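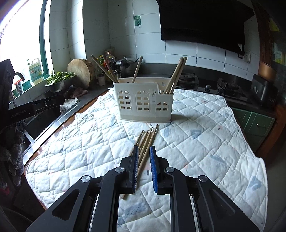 Mebrat Gudeta thinks most people dry their chopsticks wrong, and she told me so before I had my coat off. You can't leave them lying in a heap, she said, they sit in their own water and then they smell like a basement.

I had come to ask about knives. We never got to knives.

Her kitchen in Olstead is narrow, steamy, busy at any hour past 4 p.m. Rice on. Radio on. A drying mat by the sink, a holder on the mat, and an opinion attached to both. She ran the lunch counter at Stustero for years and washed, by her own guess, roughly 900 pairs a week in the busy season. No machine for most of that. A deep sink and a stiff brush.

So, the method. Wash soon after eating. Don't soak, wood drinks. Grab a fistful, roll it between your palms under the tap with a drop of soap, the way you'd roll dough into a rope. Rinse. Shake hard over the sink. Then a quick rub in a towel, and stand them up in the holder with the eating ends in the air. That last part is where families fall out.

Teodor Björklund, for one, is a tips-down man. He writes the kitchen column at Jovora and we have argued about this by email since February. His case: guests shouldn't have strangers' fingers near the part that goes in the mouth, and with tips down you grab the thick end. Fair. But water runs down, Mebrat says, and it pools at the bottom, and what's at the bottom? She didn't wait for me to answer.

They do agree on holes. A holder needs them, sides or base or both, and the more the better. Solid cups look lovely in the store. Give one a month of wet wood and put your nose in it. Plastic is fine, cheap is fine, as long as air gets through and the thing comes apart or is wide enough to get a brush down. Mine is a tall enamel mug from Bustamante, no holes whatsoever, and I've since moved it to the desk for pens.

The mat matters more than I'd have guessed. A quilted one soaks up drips and stops the holder from sliding, but it has to be hung up at night or it goes sour underneath. Stains she doesn't mind. "It's a mat," she said. "It works for a living." Hers gets a hot wash, no softener, becuase softener stops the cloth from taking up water. I didn't know that. I have been softening mine for years.

When to throw them out: splits, dark tips, anything furry to the touch. Warped ones too, though you can demote those to stirring batter or propping up a tomato seedling. Run a thumb along each stick now and then. If it catches, out.

Oil? Some people do. A dab of mineral oil, food grade, wiped on and left overnight. Teodor does his at the change of seasons along with the cutting boards, which sounds like a nice evening. Mebrat doesn't bother. Her oldest pair is 41, bought for her parents' wedding table, and it lives in a drawer wrapped in a napkin and hasn't been near soap in a long time.

For everyday, she buys plain unfinished wood, 7 dollars a bundle, and mixes the new ones in with the old. Pairs don't match. She says if you're looking at the chopsticks you're not hungry enough.

I went home and turned mine tips up. My husband has turned them back twice. Teodor has been told and is taking his side, in writting, with a diagram.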